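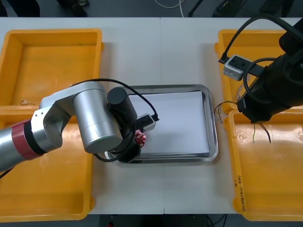
Do you need a metal tray for sorting paper, or will any old box do?

Any old box will do if you only sort once in a while, but if you're at it every week, get the tray.

Bins and Tray for the Paper Pile: My Review
Posted in June by the Golside Desk

I've been fighting with paper for years (school forms, receipts, the backs of things I swear I'll use as scratch paper), and this spring I finally gave in and bought proper stuff for it. Four yellow plastic bins and a stainless steel tray from Skorngate, which I set up on a white table with the tray in the middle and two bins down each side. I love it. I have complaints too, so let's get into it.

The tray first, as it's my favorite. It's shallow and rectangular with a raised, rounded rim, and my stack of white paper lies flat in it and nearly fills it. There's a narrow strip of metal left over along a couple of sides, enough to get a fingertip in and lift a sheet without bending the corner. My old tray was a cardboard lid, so you can imagine the upgrade! It wipes clean in seconds and it doesn't slide around when I grab a page in a hurry.

The downside is glare. That rim catches the light, and with the overhead lamp on at night it winks at me the whole time. I moved the lamp over a bit and mostly stopped noticing. It also shows fingerprints like crazy, so if that bugs you, keep a cloth handy.

Now the bins. They're open on top with thick rounded rims, which feel nice in the hand when you carry a full one to the recycling. The yellow is loud. I went back and forth on it (the Berkeck ones come in a soft gray and would look prettier in my living room), but I can find these from across the room and so can the kids, so loud wins. Mine are keep, file, shred and recycle, and I still haven't put proper labels on them. I keep meaning to.

What I don't like: no lids, no handles, and paper slumps over if a bin is only partly full. I stand a piece of stiff card in the filing one and that helps. I also wish the set came with a smaller bin for receipts, which just sink to the bottom and hide.

I timed nothing and measured nothing, but on my first real Friday night session I got through 377 sheets before I quit, and I only know that because most of it was one numbered manual I was finally letting go of. It took me 2 cups of tea. With the cardboard lid I'd have given up at the first cup.

I tried the Nel tray before this one and sent it back. The edge was too sharp for me and the paper kept catching on it.

The tray gets full marks. The bins get 3 out of 5, and I'd bump them up if somebody would sell me lids.

Contact Golside | © Golside, all rights reserved | Back to top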